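Gridding Decisions in Practice: A Conversation with the Virnau Mapping Office

The regional mapping office at Virnau maintains the subsurface and terrain models used by planning agencies along the Finemport coast. As part of this series on working methods, the office's senior analyst discussed how point measurements become contour maps, and where the process most often goes wrong. At the request of the office, staff are identified by position only.

Asked where a mapping project should begin, the analyst pointed to the control points themselves. "Before any grid is calculated, we post the raw values on a plain base map and read them by eye," the analyst said. "A well entered in feet among wells entered in meters will show up at once. After gridding, the same mistake looks like a hill."

The office recently completed a revised depth map of the Skulus basin, built from 2000 control points. The original survey was dense along the roads and sparse in the marshland to the east. According to the analyst, that uneven coverage governed nearly every later choice, beginning with the spacing of the grid nodes.

"People ask for the finest grid the computer will handle," the analyst said. "A finer grid doesn't add any information. If the wells are far apart, the extra nodes are filled in by the method, and the reader may take that detail for data."

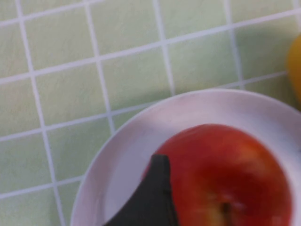 On the question of search rules, the analyst described a cautious practice. For the Skulus work, each node was estimated from the 15 nearest points, with a limit on how many could come from any single direction. Without that limit, nodes near the main road drew almost entirely on the road survey, and the contours bent to follow it.

The office tested inverse distance weighting and kriging on the same points. Inverse distance weighting was quick to run but left closed rings around isolated wells, a familiar effect that reviewers sometimes mistake for real structure. Kriging gave a smoother result and a map of estimation error, which the planning agencies had requested.

"The error map was the more useful of the two sheets," the analyst said. "It showed the agencies where they needed to drill."

Faults require separate treatment. The Samuel fault crosses the western part of the basin, and the first version of the map carried contours straight across it. The second version treated the fault as a barrier, so that points on one side had no influence on nodes on the other. The work added 2 months to the schedule — most of it spent agreeing on where the fault line ended.

To check the final surface, staff withheld 17 wells and compared the predicted depths with the measured ones. The largest differences fell in the eastern marsh, and contours in that area are now drawn as dashed lines.

The analyst also spoke about map edges, where there are no points beyond the boundary to hold the surface in place. The office now grids past the boundary wherever neighboring data can be obtained, then trims the result. Where no such data exist, the outer margin is left blank.

"Some clients object to the blank strip," the analyst said. "We leave it blank anyway, and the accompanying report states the reason."

The next revision of the Skulus map is planned for September, after new borings in the marsh have been logged and checked.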